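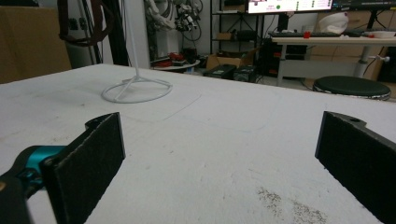 Figure 2. View from the camera on the hand-held gripper at the start of a demonstration. Both fingers are visible, with the wire stand on the white work surface beyond them.

Home Articles Issues Authors Search Previous section Next section

3.2 Estimating finger opening from the on-board view

The hand-held gripper used in this study carries no encoder. The opening between the fingers is recovered from the same camera stream that the policy later receives, and any error in that estimate passes straight into the recorded actions. Earlier work on the Skercombe tool used printed markers on the fingers for this purpose. We removed the markers for two reasons: they became dirty during long sessions, and a policy trained with them tended to fail when a marker was worn or missing. The method described in this section relies on the outline of the finger pads alone.

The pads appear in the lower part of each image, one on either side (Figure 2). When the gripper is open, a wide strip of table lies between them, and part of the right finger falls outside the field of view. The visible portion of each pad is therefore a poor guide to its full shape. We fit a line to the inner edge of each pad and take the distance between the two lines, measured at a fixed image row, as the raw opening. The two sides are treated separately. An earlier version assumed that the fingers were mirror images of each other and gave biased values whenever the camera had shifted slightly in its mount.

Segmentation is done with a small network trained on hand-labelled images from 14 sessions. The pads are dark and have a textured surface, which separates well from a white or very light grey table but poorly from dark objects behind it. Two steps reduce this problem. First, the search for each inner edge is limited to the region that the finger can reach, given the geometry of the tool. Second, the fitted line is rejected if it moves by more than 16 pixels between consecutive images. Rejected values are filled by linear interpolation over gaps of up to 8 images. Demonstrations with longer gaps were dropped from the training set.

Raw opening is converted to millimetres by a calibration curve. The operator closes the gripper on a set of gauge blocks before each session and holds it still on each block. We tried to reuse one curve across sessions but found that the offset drifted after the tool had been taken apart for cleaning — the slope was much more stable. The final procedure keeps the slope fixed and fits only the offset, for which 2 blocks are sufficient.

3.3 Work surface and background

All demonstrations were recorded at the Illden site over a plain tabletop. We did not refinish or cover the table between sessions. The surface shown in Figure 2 has scuffs, grey smudges, a thin curved line and a patch of brown specks, and marks of this kind were left in the training images without masking. In a pilot study with a freshly covered table, the learned policy treated small marks at test time as objects and slowed down above them. Training on the worn surface removed most of this behaviour.

The background was handled in the same way. Shelving, monitors, boxes and furniture beyond the far edge of the table remain in view, and their arrangement was allowed to change from day to day. No backdrop was used. The straight far edge of the table is a strong visual cue, and we were concerned that the policy would use it to judge height. To test this, we trained a second model on images in which everything above the far edge was replaced with noise. The second model reached the stand less reliably from high starting poses but performed equally well once the gripper was low. We take this as evidence that the background contributes to coarse positioning and has little effect on the final approach.

The wire stand is a difficult target for a different reason. Its rod and base are thin and white, and contrast against the table is low. The Nguyen-Tran depth filter, applied with its default settings, removed the rod in a large share of the images. We therefore used colour images only for the stand task and kept depth for the remaining tasks. Results with and without depth are compared in Section 4, together with those of the Stellora baseline, which was retrained on the same demonstrations.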